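How a Robot Learns to Hold Things (And What We're Building in the Workshop)

Posted Apr 22, 2026

Hold out your hand and pick up a pencil. Easy, wasn't it? You didn't have to think about which finger goes first, or how hard to squeeze. Your brain sorted all that out while you were busy reading my first sentence.

Now imagine you've never had a hand before. Somebody has just bolted one on to you, and you've got to work out what it's for. That's where our robot was when we started building it last July!

I build things in a shared workshop called Ovovgate. It's a big room full of tools where people pay a bit each month and then make whatever they like – chairs, kites, go-karts, and in our case a robot arm. We named the arm Kusberg. I wanted to call it Colin and I was outvoted.

What's an arm made of?

Your arm bends at the shoulder, the elbow and the wrist. Kusberg has joints too, and inside each one there's a motor. Motors are good at spinning round and round, but that's a bit quick for an arm (you don't want your elbow whizzing like a fan). So each motor turns a set of gears, and the gears make the movement slower and much stronger. If you've ever gone up a hill on a bike in the lowest gear, you've felt the same thing in your legs. Your feet go round like mad, the bike creeps along, and up you go.

What about the hand?

The hand part is called a gripper. Ours doesn't look much like your hand, and it didn't need to. Think of all the other things that grab: kitchen tongs, crab claws, a clothes peg, the beak of a duck. They all pinch from two or more sides, and that's plenty for most jobs.

Smooth plastic is slippery, so people who make grippers often add a rough patch. One sort of rough pattern has a lovely name – knurled. It means lots of tiny criss-cross bumps. Go and look for some at home! You might find it on the handle of a screwdriver, the lid of a metal pen or the bar of a set of weights. Run your fingertip over it and you'll feel it catch on your skin. That catching feeling is called friction, and without it you couldn't hold a cup or walk across the kitchen.

How hard should it squeeze?

Ooh, this was the tricky bit. Squeeze too softly and the thing falls on the floor. Squeeze too hard and, well, we got through a lot of bananas.

We wrote a little program called Laltetti to look after the squeezing. You give it a number from 1 to 1,000. A low number is a gentle pinch and 1,000 is the biggest squeeze the motor can manage. A sponge ball only needs 75. A heavy tube needs far more, and we had to try lots of numbers before we found one we liked.

You can play this game with a friend. One of you is the robot and has to shut your eyes. The other one puts things in front of you and gives the orders: "Hand left. Hand down. Close. Stop!" Try it with a rolled-up sock first. You'll soon notice how many orders it takes just to lift a sock, and how cross you get when the robot does exactly what you said and you'd said the wrong thing.

Does it ever go wrong?

All the time. I keep a notebook of every practice grab, and we're up to 1,398. Some pages just say "dropped it" all the way down. I used to feel glum about those pages, but they're the ones I look at most when I'm trying to fix something. Once we had 2 wires swapped over, and the gripper opened every time we told it to close. It took me a whole afternoon to find that!

Can I build one?

Yes, and you can start with cardboard. Cut some strips, join them in a row of X shapes with split pins, and you've got a grabber that stretches out when you squeeze the ends together. Ask a grown-up to help with making the holes. Glue something rough on the tips – an old bit of rubber glove is brilliant – and see if it picks things up better than it did before.

When you've done that, have a look at the Fourie kit in our plans section. It has one small motor and one gripper, and you'll need a grown-up with you for the wiring. I'm writing up the next part now, where Kusberg tries to put down what it's picked up without knocking everything else over.

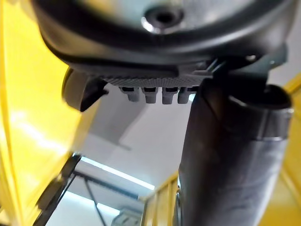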